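Speaker notes – Gradley growers' evening, June 2023

We use cookies to remember your settings. Accept | Manage

Slide 1. Start with the Grallau orchard block. It covers 62 hectares, and 19 of those were replanted to macadamia in April. The rest is still old coffee. Say that the pump station at Codau feeds both. 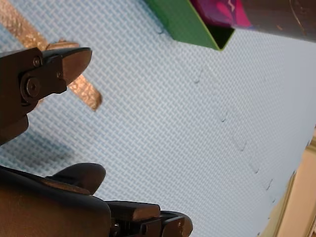

Slide 2. Irrigation first, as that is what people ask about. The main line from Codau is finished – the side lines are not. Valves are checked once a week. Mention wear on moving parts: a pivot held by one large round bolt, like the one on the dark jaw here, should be on the grease list. Small screws go on the same list. Pause for questions.

Slide 3. Labor. Almost 60 pickers last season, most from Escobedo. Housing there is full, so the new rows need a bus or more rooms. Give both costs and move on. 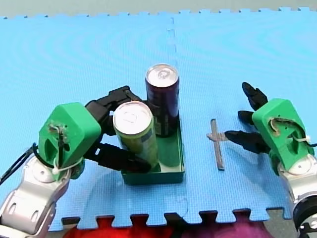

The bus is cheaper for the first two seasons. After that the rooms win, provided the road stays open in the wet months. Don't promise a start date. Hand out the map before the break.

Shares: 61

Comments (2)

Will the side lines reach the lower rows before planting?

Good talk. Please post the map.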